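Trutmont Funeral and Memorial Service
March 2019

1/15
The Trutmont service has revised its arrangements for death notices, services of remembrance and the scattering of ashes. This thread sets out the main points for families and funeral directors in Trutmont, Moura and the surrounding parishes.

2/15
Notices for the printed page should reach the office 48 hours before the day of publication. Those sent later will be held for the next issue. The online page is updated each morning, and a notice may be placed there alone if the family prefers.

3/15
The standard notice runs to 198 words. It may give the full name, any name by which the person was known, dates and places of birth and death, surviving relatives, and the time and place of the service. Longer notices are accepted at the rate shown on the price list.

4/15
Please check the spelling of every name before sending. Corrections to the online page are free. A printed notice will be run again only where the mistake was made by the office.

5/15
A notice must be confirmed by the funeral director or by the person who registered the death. We regret that we cannot accept one by telephone alone. Families who are arranging matters without a funeral director should send a copy of the certificate.

6/15
Visiting hours at the Bomow chapel of rest have been extended and now end at 8 in the evening. Families who wish to sit in private should say so when booking, and the last hour will be kept for them. 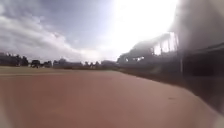

Sebastião Pimentel: My aunt's visiting hour was given in the paper but later changed by the chapel, and several of her old neighbours came at the wrong time. Can the notice say where to look for changes?

7/15
We thank Mr Pimentel and are sorry for the difficulty. Every printed notice will now end with a line directing readers to the online page, where any change of time will appear at the head of the entry.

8/15
Services of remembrance may be held at Bomow or at a place of the family's choosing. Where the chosen place is a public ground, a club or a school, written consent from the owner must reach us before the notice is printed. The family remains responsible for seating and parking.

9/15
Ashes may be scattered in the garden at Moura by appointment. A member of staff will be present unless the family asks otherwise. Glass, wire and plastic flowers should not be left on the beds.

10/15
Orders of service are printed by Prondo. The text and any photographs should be sent together, with the hymns in the order in which they will be sung. One proof is supplied free of charge and should be returned signed.

11/15
Donations in place of flowers: please give the full name of the charity in the notice. The office does not collect money on behalf of families and cannot pass on cheques.

12/15
Notices may be placed in a language other than English, with or without a translation. The family is asked to supply the wording in both languages where both are wanted. Each version is charged separately.

13/15
Memorial notices marking an anniversary may be booked up to a year ahead. Families who placed one in February and wish to repeat it next year need only give the name and the original date. Verses may be chosen from our list or written by the family.
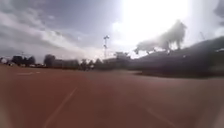 14/15
ENQUIRIES

Questions on notices and chapel bookings should be addressed to Amnuay Intarasuk at the Trutmont office. Questions on the Moura garden should be left at the garden lodge, where the appointments book is kept.

15/15
The price list and the notice form are available at the Trutmont office and at the Bomow chapel. Notices already accepted under the former arrangements will be printed as agreed, at the price first quoted.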